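Lonalden 10K back on, new route

The Lonalden 10K goes ahead after all. Entries open now, limit is 200 this year and thats down on last time because the start has moved to Muvgate Lane, which is narrower. Club members get first go, everyone else after that.

Race is October 2005, exact morning to be confirmed once the council signs off the road closure. Should be any day. It was meant to be run in May but the river path was under water for most of the month and there was no sensible way round it.

New route goes out from Muvgate, up past the old Patico works, one lap of the reservoir and back down the same hill. Longest climb is 1850 metres, not steep but it does go on. Last bit is on grass so no spikes needed but road shoes with no grip left are a bad idea if it rains.

Same start time as before, 10 sharp. Numbers from the cricket pavilion, please dont leave it until five to. Parking in the school field only. Not on the verge outside the farm, we had complaints.
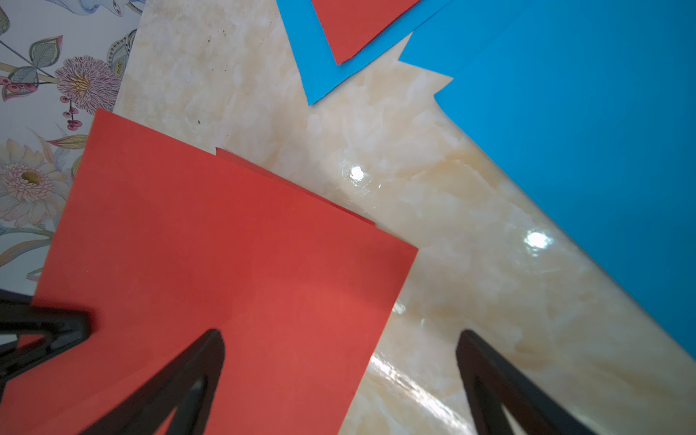 Red paper on a marbled surface.

The Abeysekara Cup for first team home is up for grabs again, three to score, mixed teams welcome. Lonalden Harriers have held it two years running and are short of a couple of their quicker runners, so it looks more open than usual. Muvgate Joggers say they will have at least two teams out.

Junior fun run sets off once the main race has cleared the lane. It is about 19 minutes for most of the slower ones, one lap of the playing field and the wood. Under-eights need an adult running with them.

Marshals still wanted for the reservoir end and the bottom of the hill. Tea and a bacon roll for anyone who helps. Leave your name on the sheet at the clubhouse or ring the usual number.

Results will go up on this page the same evening, all being wel.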